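Red everywhere: a month of teaching two arms to print
Sunday, November 27, 2022

I have red under my fingernails and I've been grinning about it all weekend. When I last wrote, I'd only just joined the Imau project and didn't know whether I'd be any use to it. Well, I've now spent most of my free evenings since October driving a pair of robot arms, and I want to get some of it written down while my wrists still ache and the details are fresh.

For those of you who come here for the bread posts, a quick catch-up. Imau is a small project run by Daiane Teixeira, and the idea is to get two arms to do simple block printing. You hold a bit of wood, you get some colour on it, you press it on paper, you lift it off. A four-year-old can do it with half a potato. Nobody writes out the movements in code, though. A person guides the arms through the job again and again, everything gets recorded (where each joint is, what each gripper is doing, what the cameras see), and later a model is trained on the whole pile and has a go at doing it without us. My part is the pile. I make examples!

And I love it, much more than I thought I would. The first evening I assumed I'd be bored after half an hour. Daiane had to turn the lights off to get me to go home.

The division of labour goes like this. The right arm does the printing, so that's the one with the wooden block. The left arm looks after the paper: nudging it straight, holding down a corner if it wants to wander, and otherwise keeping out of the way. You'd think the left would be the easy one. It isn't, and I'll come back to that. 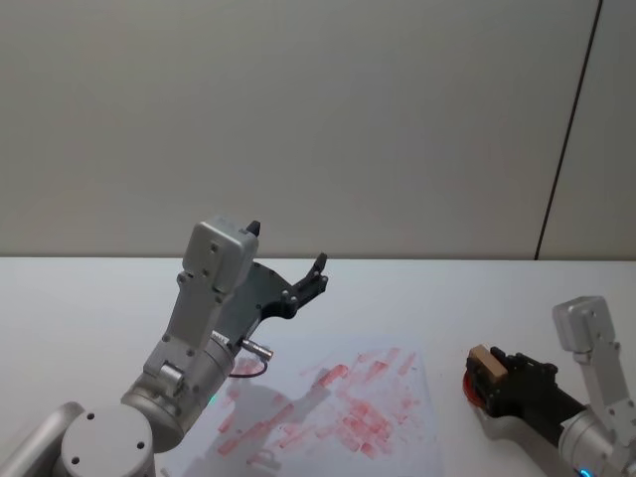
What counts as an example

We call each recording an episode. It begins with both arms in their resting position and ends when they're back there again, and in between there should be one complete go at the job. You press the pedal to start, do your thing, press the pedal to stop, then mark it as a keeper or not. A good one is over quite quickly. A bad one can go on for ages while you chase a sheet of paper across the table, swearing.

I started off trying to make every episode perfect. I was so proud of my neat little runs! Straight down, straight up, back to rest. Then Natanael Brito, who does the training side, sat down with me and played a dozen of them in a row, and they were practically the same film. He was very nice about it. His point was that if the model only ever sees things going smoothly, it has no idea what to do the first time the block lands a bit crooked. It's never been crooked before. It just carries on as though everything were fine, and then it's in a situation that's odder still, and so on until it's printing the air.

So now a good share of what we record is getting out of trouble. The paper has slid, put it back. The block is tilted in the fingers, so lower it, let it settle on the table and take hold again. I come in too far to the left and correct on the way down. The trick is that you mustn't record yourself making a silly mess on purpose, or it may learn to do that too. You set up the trouble first, then press the pedal, then record the rescue. It took me an embarrassingly long time to get that the right way round.

The smears

If you've ever done lino printing you'll look at our paper and wince. Lots of our marks are streaks where there ought to have been a clean print, and for the first week I took each one personally.

They come from sideways movement. When I press something down with my own hand I can feel the moment it touches, and everything in my arm quietly adjusts. Driving these arms, I get none of that. I've got my eyes and that's it. So I'd bring the block down, think I hadn't quite reached the paper, and push on a little further, and all that extra push has to go somewhere. It goes sideways, and you get a long red smudge leaning off towards the corner.

Natanael wanted to keep some of those too, which surprised me. The smeared ones are still useful for everything up to the moment of contact, he says, and he can trim off the rest. Saturday was our biggest day so far, 72 episodes, and of those we threw out 18 altogether. Most of the 18 were me being tired after lunch. A few were the recording software, Borico, deciding to stop in the middle of a run without saying so. (It has got a lot better about that. In October it was doing it constantly, and we'd only find out the next morning.)

We don't swap the paper every time either. At first I was putting down a fresh sheet for each episode, which used up a horrifying amount of paper and also meant the model would only ever have seen clean white. In real use there'd be marks on the sheet already from the prints before. So we let it fill up, and change it at odd moments when it feels right. By the end of an evening it's a glorious mess and I've kept several of them. One is on my fridge.

Back to that left arm

Right, the left arm. I said it wasn't the easy one.

The trouble is that it spends so much of its time doing nothing. When you drive both at once, your attention goes to whichever hand is busy, and the other one drifts. Mine floats slowly upwards and inwards, like someone raising a hand in class without much confidence. I had no idea I was doing it until we watched the replays. To a person it's harmless, but to the model it's all data, and it can't tell that the drift means nothing. It saw me do it, so up it floats.

Daiane's cure was to give me somewhere to put it. We picked a waiting position, out over the table with the gripper clear of the paper, and the rule is that if the left arm hasn't got a job it goes there and stays there. I practised this at home with a wooden spoon in each hand. It helped!

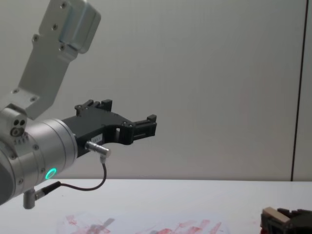
The other thing about waiting positions is shadows. I'd never have thought of it on my own. An arm hanging over the paper puts a soft grey shadow across it, and that shadow moves whenever the arm does, and the cameras see all of it. The first small model we trained seemed to have got fond of one particular shadow. With the left arm in its usual spot it would reach down nicely, and with the arm shifted along by a hand's width it got shy and hovered. So for the past week we've been changing the waiting spot between batches, higher for some, further back for others, and I've been getting used to starting from somewhere new each time.

Cables deserve a grumble as well. There's a lead that comes off the gripper and loops back along the arm, and if you turn the wrist too far one way the loop pulls tight before the arm itself minds at all. You learn to notice. I now unwind the wrist between episodes without thinking about it, in the way you straighten a phone cord if you're old enough to have had one.

How it feels after a few hours

There's a lovely stretch, usually in the second hour, when I stop thinking about the controls. I look at the paper, I want the block to be there, and it's there. It doesn't last. You get a nice run and then start thinking about tea, and the next one's rubbish. I've found that stopping while it's still going well gives better recordings than pushing on, so I take a break after each batch now, even when I don't want one.

Music helps with the gaps between runs but spoils the runs themselves, at least for me. I caught myself pressing in time with a song. Natanael says he could see it in the plots: a whole batch with the same rhythm, down on the beat, up on the beat. We left it in. Who knows, it might print with a bit of swing.

I've also become a terrible bore about hands. I watched my aunt stamping library books for a school fair last weekend and nearly fell off my chair. She rocks the stamp! Only a tiny bit, front to back, so the whole face touches even if the page isn't flat. I went in the next evening and tried the same with the arm, very slowly, and got the cleanest mark I've managed yet. Daiane asked for a batch of those straight away, and they're the ones I'm proudest of.

Where we've got to

We have 188 keepers as of last night. Daiane would like 1,000 before she calls it a proper set, so there's plenty of pressing still to be done, and I'm hoping to drag a friend or two along. We want different people anyway. Everyone has their own way of approaching the paper, and at the moment the model is mostly learning to be me, with my slow starts and my hurry to get back up again.

Natanael is training on what we have over the next few days, just to see. The last attempt, on a much smaller set, got the block down to the paper three times in a row and then stayed there, pressing, quite content, until Daiane stopped it. It had never worked out that it was allowed to leave. I've recorded a lot of leaving since then.

If you fancy a go and don't mind getting messy, drop me a line or leave a comment under this. Wear something old. I'm in on Tuesday evening with a new packet of paper, and I want to try the rocking press with the block turned sideways.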